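## 4. Return Visits and the Milestone Birthday

### 4.1 Why people go back

In the interviews of the first round, we asked the travelers why they had chosen a city which they already knew. We expected that price and distance would be named most often. Instead, most of them began to talk about a person. A sister had once lived there, or a group of school friends had spent a summer in the same street, and the round birthday gave a good occasion to go again. The city itself came second in these stories, and sometimes it came very late.

This agrees only in part with the older view in tourism studies, where the repeat visitor is seen as somebody who avoids risk. Our travelers did avoid some risks. They booked a hotel near the old one and asked for the same kind of breakfast. But the trip with family for a birthday has also its own risk, which is that the memory will not hold. One woman who traveled to Ovdale with her two cousins told us that she did not sleep well before the departure, because she had praised the place to them for many years and now she had to show it.

The material comes from 1,308 questionnaires which were collected in the guest houses of Ovdale and in the harbor town of Skov, and from longer talks with a smaller group of the same persons. The questionnaires were given out at check-in and returned in a closed box at the reception. The talks were held by Hafþór Snorradóttir in Skov and by Caradog Kemeys in Ovdale. Each talk was planned for 90 minutes, but the talks with whole families usually went longer, and we did not stop them.

### 4.2 The shape of the trip

A birthday trip is rarely held on the birthday. The respondents moved it to a month when everybody could be free, and June was a common choice. Several families spoke of a "second part" or an "extension" of the celebration, after a dinner at home had already taken place. In this way the trip becomes longer than the travel days. It begins with the dinner, continues with messages about flights and rooms, and ends when the photographs have been sent to those who stayed home.

We found that one person in the group generally takes the planning. In the talks this person was called "the boss," "the guide" or "our secretary," and the titles were given with affection. The planner was often not the one whose birthday was celebrated. It was more often a younger relative, who kept the tickets, knew the bus numbers and carried the medicine. The older members accepted this, although a few of them said that it felt strange to be led through a city where they had once lived alone.
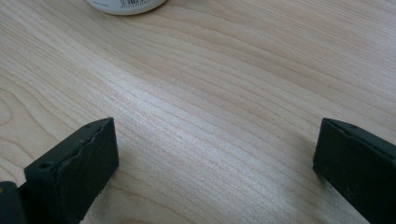
The days inside the trip were also similar from group to group. The first afternoon was kept free, and the families walked without a map to see what was still there. On the second day they visited the main sights, also when they had seen them before. The following days were divided, and here the differences of age and energy became important. In Skov many groups separated after breakfast and met again for the evening meal. In Ovdale, where the center is small, they stayed together and rested often.

Meals were remembered much better than sights. When we asked for the best moment, respondents described a lunch that was too long or a café which they found by mistake during the rain. The café Elline in Ovdale was named by so many families that we first suspected a recommendation from the hotels. The hotel staff said that they do not recommend it in particular. It lies between the station and the river, and people who arrive early in the morning go in with their bags.

### 4.3 Change and disappointment

Almost all respondents noticed changes, and they judged them less strictly than we had supposed. A new tram line was welcome even by persons who had loved the old buses. Closed shops were a more painful subject. The loss of a bakery or a record store was told in detail, with the name of the owner and the price of a cake, and the other members of the family corrected these details during the talk.

The largest change in Skov is the Wolerero, the former fish market, which is now a hall with food stands and a stage. Visitors who saw it for the first time rated it higher than returning visitors did. Among the returning ones, opinion was divided by the length of the absence. Those who had been away for only a few years missed the market. Those who had been away for decades were mainly surprised that the building was standing, and they were glad for it.

One husband and wife disagreed about the hall during the whole talk. He remembered the smell and did not want it back. She remembered that the market women had called her by her first name, and nothing in the new hall could replace that. We mention this couple because their difference did not spoil the trip. They went to the hall on 2 evenings and discussed it both times over the same soup.

### 4.4 Feeling one's age

The round number was a matter for jokes in all groups, and the jokes were mostly made by the person concerned. Behind them there were practical questions. Stairs were discussed, and also the distance from the hotel to the nearest bench. A group in Ovdale had climbed the castle hill as students and decided now to take the small train. Two of its members walked after all, and arrived before the train did.

In the written comments, the word "still" appears very often: still walking, still friends, still able to find the way. We read it as a sign that the visit works also as a kind of measurement, in which the unchanged city street serves for comparison with oneself. Younger respondents on ordinary holidays used the word almost only for shops and buildings. Whether this difference remains when the trip has no birthday attached to it cannot be answered from our material, as we did not ask older visitors without such an occasion. The second round of interviews will include them.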